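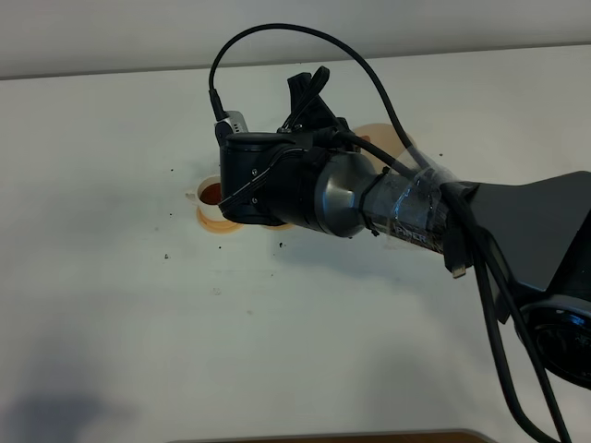

Floarea Pop replied at 8:40:

Is it only the white tabletop, or are the side tables doing it too? I had rings on one of ours in the Horner room and I'd like to know before I order anything.

Latrice Villanueva replied at 9:05:

Only the white one. The side tables have a dark finish, so if they're marked I can't tell.

Ticket summary
Room: Broltthorpe, ground floor
Item: white table, coffee and tea stains
Status: open
Priority: low

Problem as reported
Brown rings stay on the tabletop after the evening wipe-down. They show up where people set their cups. Dish soap and warm water takes off the fresh ones. The older ones fade a little and come back into view once the surface dries. There are 6 old rings at the moment, most of them toward the window end.

Tried so far
- Dish soap, soft cloth. Fresh marks gone, old marks still there.
- Baking soda and water paste, left on for 3 minutes, wiped with a damp cloth. Two rings gone. The rest lighter.
- Same paste again the next morning. No change.
- Ulano surface spray from the supply closet. No change, and it left a haze that had to be rinsed off.

Not tried: bleach, scouring pads, melamine sponge.

Floarea Pop replied at 10:20:

Leave the scouring pads in the closet. I used one in the Horner room and now there's a dull patch that picks up tea faster than the rest of the table. Try the melamine sponge on a corner first, very light pressure. Also check the undersides of the cups and saucers. Ours had a film on the foot of the cup, and every time somebody put one down it printed a new ring.

Latrice Villanueva replied at 1:15:

Checked. Several cups in the cupboard have a brown line on the foot, and the saucers have some in the well. I put the whole lot in to soak with the baking soda. Sponge test on the corner looked fine, no shine lost.

Update, 3:30
Sponge used on the remaining four rings. Three gone. One by the window still shows if you bend down and look across the table. I'm leaving it.

The cups came out clean. The saucers need another soak.

To do
- Second soak for the saucers.
- Put the sponges on the next supply order, 2 packs.
- Ask Furtună whether they have a food-safe sealer for this kind of top.

Status changed from open to waiting on supplier.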